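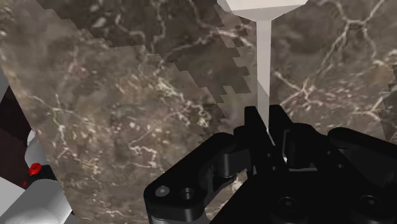
Johannes Adams sammelt seit September Greifversuche. Sein Team bei Pluvach lässt einen Roboterarm in der Simulation Teile anfassen, und aus den Aufzeichnungen soll das Lernsystem Mokden ableiten, wie man es macht. 1.364 Durchläufe liegen bisher vor, geplant sind 2.000.

»Gesteuert wird von Hand«, sagt Adams. »Eine Person sitzt am Rechner und führt den Greifer. Wer geübt ist, schafft rund 100 Durchläufe am Tag.« Acht Formen stehen zur Auswahl, darunter Teile mit breitem Kopf und dünnem Stiel. Die seien unangenehm: »Am Stiel hat man wenig Fläche. Greift man schräg an, kippt das Teil weg.«

Auch die Oberflächen werden gewechselt, von einfarbig bis Marmor. Das System solle sich nicht an einen Hintergrund gewöhnen, erklärt Adams. Misslungene Griffe behält er, sie werden aber getrennt abgelegt. »Über den Nutzen streiten wir noch. Mein Kollege Pieter Shabalala würde sie alle mittrainieren. Ich bin da vorsichtiger.«

Wann Mokden an einen echten Arm kommt, lässt er offen. »Erst die 2.000, dann sehen wir weiter.«

Kategorie: Forschung & Technik | Schlagwörter: Robotik, Simulation, Maschinelles Lernen

Kommentare (3)

Trudi_K: Werden die Daten veröffentlicht?

mabaso77: Reibung am Stiel simulieren ist schwierig. Welche Physik-Engine nutzt ihr?

H. L.: Würde mich auch interessieren.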